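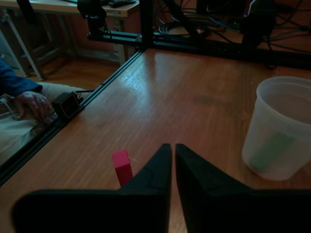 Photo: Imelda Buenaventura / Camis Workshop Notes

Building a small riser for a comedy night

A solo stand-up needs very little stage, but the floor of a hall or the back room of a pub is too low once the second row is seated. A single raised platform is enough. These notes cover the one we use at Camis, which fits through a domestic door and goes in the back of an estate car.

Size and frame
Make the top in two halves, each 82 cm wide, joined on site. Cut the frame from straight, dry softwood and check each length for twist before marking out. Put a cross member every third of the way along. A comic who paces will find the unsupported part of a panel within a minute, and the microphone picks up the flexing as a low thump.

Glue and screw every joint. Screws alone work loose after a season of loading and unloading. Drill pilot holes near the ends of boards, and countersink so that nothing stands proud of the surface.

Top
Use 17 mm plywood, fixed at the edges and along each cross member. Leave it unvarnished or use a matt floor finish — gloss throws the lamp back into the performer's face and is slippery under leather soles. Paint the front edge white or stick down a strip of pale tape so that it can be seen when the house lights are off.

Noise
Most creaks come from wood moving against wood. Run a strip of thin felt along the top of the frame before laying the plywood. Fit rubber feet underneath, one at each corner and one under each cross member. We use Hasico feet with a screw through the middle, as the stick-on kind come off when the platform is dragged. Old carpet, stapled to the underside between the members, deadens the hollow sound.

Joining the halves
Two coach bolts with wing nuts will hold the halves together. Keep them in a lidded tin screwed to the inside of the frame. Tighten by hand, walk the full length of the platform, then tighten again.
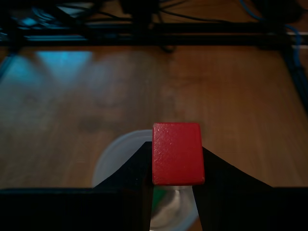 How high should the riser be for a room without a sloping floor?
For a flat room seating up to 11 rows, 30 cm is sensible. Above 20 cm, add a separate step at the side, fixed so that it can't slide.

Microphone stand and cable
A round-based stand is better than a tripod on a small platform, as there are no legs to trip over. Bring the cable in from the rear, tape it flat across the full width of the tape, and leave 8 feet of slack coiled at the base for acts who take the microphone off the stand.

Storage
Stand the halves on their long edges, top faces together, with a blanket between them. Leave them clear of outside walls. Check the feet and the glued joints every January, and re-tape the front edge at the same time.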